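Arm stops dead with a force fault halfway through pushing blocks

Plostow Help > Robot arms > Faults and stops
Posted April 18, 2021

flatbench_tom

I have a small arm over a bench with a plain rod on the end for pushing blocks about on a board. It had been fine for weeks. Since I put a new board on the bench it trips out with a force limit fault, always during a push, never when moving between pushes. The brakes come on and I have to clear it by hand.

The controller is a Jevow one. The log shows the Z force climbing over the last few centimetres and then the stop at 95 N, which is what I have the limit set to. The speed is 123 mm/s when pushing. I've tried halving that and it still trips, only later. It happens far more on the side of the board away from me.

Can I just raise the limit? The menu lets me go up to 255.

Cordeiro

Don't raise it. The limit is there for your hand as much as for the rod, and at 255 you would mark the board or bend something before it stopped.

If Z climbs while you are moving sideways, the tip is rubbing on the board. You changed the board, so your height is wrong. Did you teach it again afterwards, and at how many points? One point in the middle is no good if the board isn't level with the arm. Touch off at all four corners and write down the Z for each. If the far corners read higher than the near ones, you've found it.

Also look under the board. I had a bit of swarf under one corner of mine and it was enough.

While you do this, keep the arm in reduced speed and have the stop button where you can reach it. Don't lean over the board to look at the tip with the drives on.

hobnut

had same thing, turned the limit up, was ok for me. might be the cable as well, worth a look

Flalach

Please ignore the advice to turn it up. It will run until the day it doesn't.

I agree with Cordeiro about the height. Two more things to check. First, see whether the program goes down to pushing height before it has reached the start point. Mine did, and it came down on top of a block now and then, which gives the same fault. Have it travel high, stop, then come straight down beside the block. Second, look at the tool length in the settings. Mine had gone back to the default after an update.

I now stop it at travel height before the first push and check the gap by eye from the side. Blocks are short, so there isn't much room between clearing them and hitting the board.

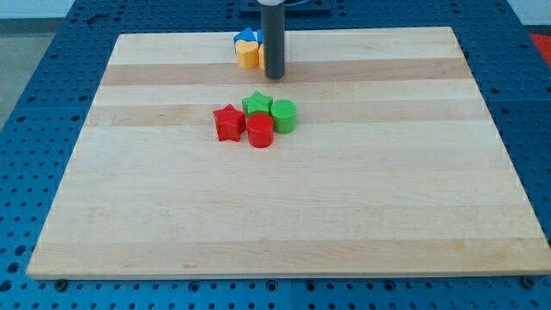
Rod held over the board, clear of the blocks.

Once the height is right, run it with the board empty and watch the Z force in the log. It should stay flat all the way across. I left mine going for 1000 passes before I put the blocks back.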